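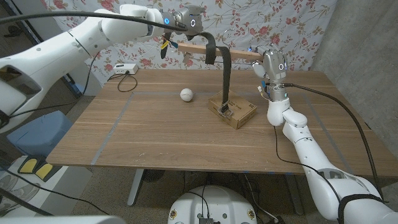 **Figure 4.** Une table de travail en bois.

## 4. Table, établi, paillasse : ce que le nom fait au meuble

### 4.1. Un mot banal, un terrain magnifique

Peu de noms d'objets sont aussi généreux que *table* pour qui s'intéresse à la dénomination en contexte professionnel. Le mot accepte presque tout (*table de coupe*, *table à dessin*, *table de tri*, *table du fond*) et pourtant les locuteurs du corpus Kanagaratnam l'emploient avec une finesse qui nous a d'abord échappé. Dans les entretiens transcrits par Yolandi Nkuna, un même meuble peut changer de nom au milieu d'une phrase, et ce changement est presque toujours lisible !

Le corpus compte 3 138 occurrences de noms désignant un plan de travail, recueillies dans 13 ateliers. *Table* en représente 1 082, toutes constructions confondues. *Établi* arrive ensuite, puis *plan*, *paillasse*, *marbre* (survivance savoureuse chez les imprimeurs, où le support en question est parfois en métal) et une traîne de formes locales sur lesquelles nous revenons en 4.3. L'étiquetage a été fait à la main par deux annotateurs, Thabiso Shabalala et Teodor Lunde, puis aligné dans Clurkura.

### 4.2. L'hypothèse du matériau

L'idée la plus spontanée, celle que nous avions nous-mêmes au départ, voudrait que le matériau guide le choix du nom : le bois appellerait *établi*, le carrelage *paillasse*. Les données la malmènent joyeusement. Un plateau en bois comme celui de la figure 4 est nommé *table* sans la moindre hésitation par les relieuses, *établi* par les luthiers, et *plan* dès qu'il est question de le nettoyer. La matière n'intervient vraiment que dans les séquences de comparaison, quand le locuteur oppose deux meubles voisins :

> (17) « l'établi c'est celui qu'on abîme / la table on met un papier dessus »
>
> (18) « ah non là tu parles de la table / l'établi il est à Marthinus »

L'exemple (17) est l'un de nos préférés. La distinction y repose entièrement sur ce que l'on s'autorise à faire, et la locutrice, interrogée plus loin, est incapable de dire si les deux plateaux sont de la même essence. L'exemple (18) ouvre une autre piste, celle de l'attribution à une personne : *établi* entre dans des tours possessifs bien plus volontiers que *table*, qui reste le nom du bien commun. Nous avons retrouvé ce contraste dans presque tous les ateliers où les deux noms coexistent, avec une belle exception chez les encadreurs de Vurex, qui disent *ma table* et *l'établi des autres*.

### 4.3. Les formes locales

Restent les noms propres aux équipes, et c'est un vrai bonheur de dépouillement. À Jimus, un atelier de cartonnage, *la longue* désigne sans ambiguïté le plan où l'on encolle ; le substantif a disparu et l'adjectif a gardé son féminin, trace très nette de *table*. Ailleurs, *le quai* s'est fixé pour le meuble où l'on dépose les commandes terminées. Ces formes circulent mal : près de la moitié ne sont comprises que dans l'atelier qui les emploie, et un apprenti les acquiert avant de connaître le nom de certains outils.

Il faudrait pouvoir dater leur apparition. Les entretiens n'y suffisent pas, les locuteurs les plus anciens affirmant volontiers qu'on a « toujours dit ça », y compris pour des meubles récents. Les carnets de commande dépouillés par Tetteh Tetteh offrent un point d'appui écrit ; nous les exploitons dans la section 5, en commençant par les ellipses du type *la longue*.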